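Lis hand grippers: set-up guide
Part 3. First practice with the cup stack

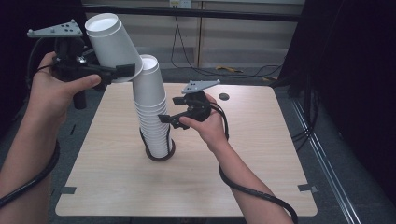

Fig. 3: One cup held tilted in the left gripper at the top of the stack, right gripper alongside.

By now you should have both grippers built and their cables plugged in. If you haven't, go back to Part 2, because none of this will make much sense with one gripper and a bag of screws. I built my pair on the kitchen worktop in August and then moved everything to the shared workshop, so I've done this part twice, and the second go was far quicker!

You'll want a table you can reach across comfortably, a stack of paper cups and a bit of dark tape.

1. Clear the table and put a bit of tape at each side to mark where you'll be working. I use the same marks every time so my recordings line up.

2. Stand the cups in the base ring, nested one inside the next. A slight lean is fine. If the stack wobbles when you nudge the table, take a few cups off the top and try again.

3. Check the marker plate on top of each gripper. It should sit flat and not rock when you press a corner. Give it a wipe too - mine picks up thumbprints constantly.

4. Pick up the left gripper by its handle and rest your thumb along the side of the body. Let the coiled cable loop round your forearm. It feels silly for a minute and then you forget it's there.

5. Pick up the right gripper and run its cable down alongside your arm. Swing both arms slowly from side to side. If anything tugs, sort out the slack now.

6. Open Plerkix, choose "New session" and wait for both grippers to show green. My first session came to 1,644 readings and most of them were me dithering, so don't worry if yours looks a mess.

7. Close the left gripper gently on one cup, near its base, and bring it to the top of the stack. Keep the right gripper close by, jaws pointing at the stack but not touching it.

8. Lower the cup, let go, and back the fingers away before you lift your hand. Do this 3 times, then press "Stop".

Note: If the cup slips, turn the grip setting up to 36 and have another try. Zdzisław likes it higher, but he squashes a lot of cups.

Caution: Keep fingers and sleeves out of the jaws while you're testing, and don't leave cables where somebody could catch a foot in them.

If Plerkix loses sight of a marker plate, try tilting that gripper back a little. Sarla Vishwakarma worked that one out, and her longer notes on lighting are in Part 4.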